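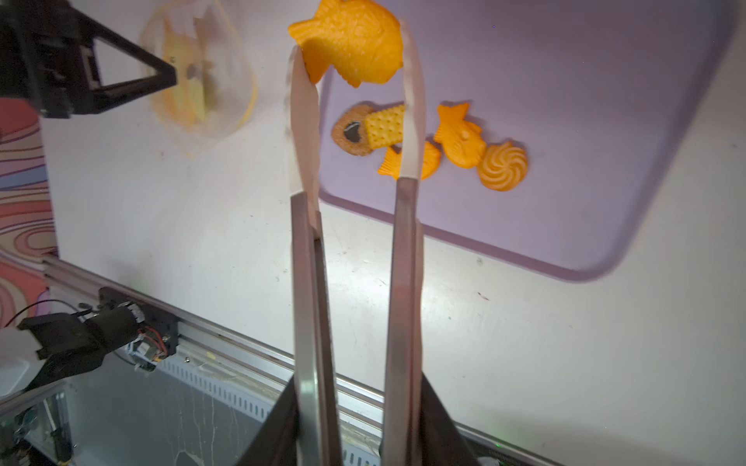 The Tallitz Gauge

The gauge house at Tallitz stood on the left bank of the river, 40 meters below the weir. It contained a float, a counterweight, a drum recorder, a desk and a kerosene heater. Efua Adjei had the key because she had signed for it in December, when the previous observer's contract ran out and was not renewed.

Her instructions came on two sheets. The first sheet described the daily procedure: read the staff at seven in the morning, compare it with the pen trace, note the difference in column four, wind the clock, initial the line. The second sheet described what to do if the difference exceeded two centimeters. It was the shorter of the two and told her to telephone Hullstead.

For the first five weeks the difference did not exceed one centimeter. She wrote 0, 0, 1, 0, 1 and so on. The river stood a little under a meter at the staff and moved very little, as a river does when most of its catchment is frozen.

On the morning the difference reached four centimeters she read the staff again from the other side of the walkway. Then she read it from the step. The staff said 1.02. The pen said 0.98. She checked the pen for drag and found none. She checked the float tape for slip against the brass index and found none of that either. She telephoned Hullstead.

Nneka Mohammed answered. She ran the records section, which was two rooms over the pump hall, and she had a habit of repeating each number back before she would discuss it.

"One point zero two," she said. "Zero point nine eight."

"Yes."

"The intake is silting. Flush the well."

Efua flushed the well. It took most of the morning. She opened the valve, let the tank run down through the intake pipe, closed the valve, waited until the float stopped moving, and read both again. The staff said 1.02. The pen said 0.98.

She wrote both numbers down and initialed the line.

The next day the difference was five centimeters, and the day after that it was five again. Nneka sent her a replacement float by the mail van. Efua weighed the old float and the new one on the kitchen scale in her lodgings, and the weights agreed to the gram. She installed the new float. The difference stayed at five.

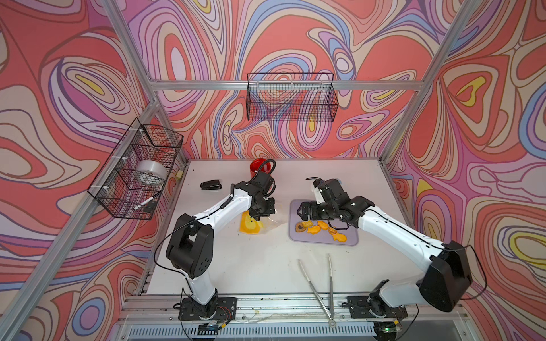 Why does a recorder disagree with its staff when the float, the tape and the well are all in order?

Usually one of them has moved. The staff is bolted to the bank and the recorder sits on the well, and if the two settle at different rates their zeros come apart.

Efua found that answer in the station manual, on a page whose corner had been folded down by somebody else. The remedy was to level both zeros from the benchmark. The benchmark at Tallitz was a brass bolt set in the abutment of the old Dretwood road bridge, 80 meters upstream. Its number was stamped on the head: 3871.

The levelling kit came from Hullstead with Nneka, who drove out with it herself. She wore office shoes and had brought rubber boots in a bag. They set the instrument on the bank between the bridge and the gauge house. Nneka observed and Efua held the rod.

They ran the line from the bolt to the staff and back. It closed to one millimeter. They ran it from the bolt to the recorder index and back, and it closed to two. Nneka did the reductions on the hood of the car with the book weighted open by a stone.

"The staff is right," she said. "The staff has not moved since it was put in."

"Then the house has gone up."

"The house has gone up five centimeters." She turned back a page and did the subtraction a second time in the margin. "Houses don't go up."

Efua said that the ground under it was clay, and that the heater had been out for a stretch in the late autumn, between the old observer's leaving and her arrival. The floor slab was thin. If water had got in beneath it and frozen, it could have lifted.

"Frost heave," said Nneka.

"It would explain the sign."

"It would explain the sign. It would not explain why it began in your sixth week and not your first." She closed the book. "Who was here before you?"

"Kpodo."

"I know it was Kpodo. I am asking if he left anything written."

He had left a drawer of completed forms, sorted by month, and a tin of pen ink. Efua had not looked through the forms because they had already been copied to Hullstead and there was no procedure for looking at them. That afternoon the two of them went through them at the desk with the heater on. Column four ran 0, 0, 1, 0, much as her own did. They went back a year and it was the same. They went back two.

In the third winter Nneka put her finger on a line and did not say anything. The staff was entered as 1.10 and the pen as 1.10, with a zero in column four. Beside it, very small, in pencil, was the figure 5. The same pencil figure appeared on the next line, and on every line after that until the end of March, when it went to 4, then 3, then stopped.

"He adjusted the index," Efua said.

"Every winter, I expect. And put it back in spring." Nneka checked the winter after, and the pencil figures were there too, beginning in the same part of the season. "He moved the pen to meet the staff and wrote down that they agreed."

"They did agree. After he moved it."

"Column four is the difference before adjustment."

"Sheet one doesn't say before."

Nneka asked to see sheet one. She read it standing up, both sides, although there was nothing printed on the back. Then she sat down on the other chair and took her shoes out of the bag, and put them on the floor next to the heater to warm.

The light had gone by then and the weir was louder, or seemed so with the road quiet. Efua lit the lamp. The pen went on drawing its line. At half past four she got up and read the staff with a flashlight, although no reading was due, and came back and said it was 1.03.

"One point zero three," said Nneka.

"And the pen says 0.98."

"So the correction is plus five, from the date you first saw four. We'll take the in-between days in proportion." She had started a fresh page. "For his winters I can use the pencil. It's a good record. It is a better record than the one we printed."

"Will you reprint it?"

Nneka thought about the volumes on the shelf over the pump hall, 35 of them, in gray board. "I'll put in a slip," she said.

They did not move the index. Efua wrote a note of the levelling in the station log, with the closures, and both of them signed it. After Nneka had driven off she took the pencil out of the drawer, looked at it, and put it back. Then she wound the clock, a night early, and filled in the next day's date at the top of a new line.

In the morning the staff said 1.03. She wrote 5 in column four, in ink.

This site uses cookies to remember your reading preferences. By continuing to browse you accept our use of cookies. Accept / Settings

More short fiction
The Hullstead Timetable
Two Letters Concerning a Pump
Dretwood, Low Water
The Assessor's Spare Room
Inventory of a Ferry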